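3.2 Household survey and object placement

The second part of the study looked at where people keep decorative objects once they have been bought. Earlier work on home furnishing has dealt mostly with the purchase itself, and less with what happens in the months after it. We wanted to know which surfaces in the home hold plants, vases and similar items, how long they stay in one place, and who in the household decides to move them.

Households were recruited through two neighborhood mailing lists in Sokis and Mitiven. A total of 211 households returned a usable questionnaire. Each was asked to name the main table in the home, to list the objects kept on it during an ordinary week, and to say which of these were put away before meals. Respondents who ate at a kitchen counter were asked to answer for the counter instead. The questionnaire was tested by Iqra Tanoli and Fouzia Farooqui in January, and two questions on cleaning habits were dropped after the test because people read them in different ways.

We sorted the objects into 5 groups: plants, empty vessels, vessels in use, paper, and everything else. A vase with cut flowers was coded as a vessel in use, and a vase standing on its own as an empty vessel. Potted plants were coded as plants whatever the pot was made of. The distinction matters for the analysis in Section 4, where empty vessels behave more like furniture than like tableware. 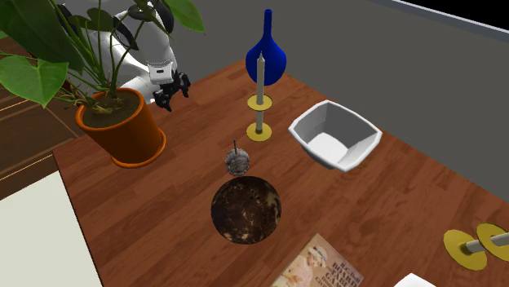 Figure 3. Rendered view of a wooden tabletop with a potted plant in a terracotta pot and a blue glass vase.

Plants were the group most often left in place during meals. Respondents gave weight, spilled soil and the need for light as reasons for not moving them. In homes where the table stood next to a window, the plant was usually described as belonging to the table, and several people said they had picked the seat they used so as to sit away from the leaves. Empty vessels were moved more often, mainly to a sideboard or windowsill, and in most cases they were returned the same day. Paper was moved most of all and was the least likely to come back to the same spot.

Follow-up interviews were held with respondents from 70 households. They took place in the home where possible and by telephone otherwise. Shamim Ghauri carried out the interviews in Sokis and Jamila Amarasinghe those in Mitiven. The interviewers used the same guide but were free to change the order of the questions. Notes were coded separately by both interviewers, and differences were settled with Orhun Yazıcı, who had not taken part in the visits.

Two limits should be kept in mind. The lists were filled in from memory, and small items such as coasters and candle holders are likely to be missing from many of them. The sample also contains few homes with young children, where breakable objects may be kept off the table altogether. We return to the second point in Section 5.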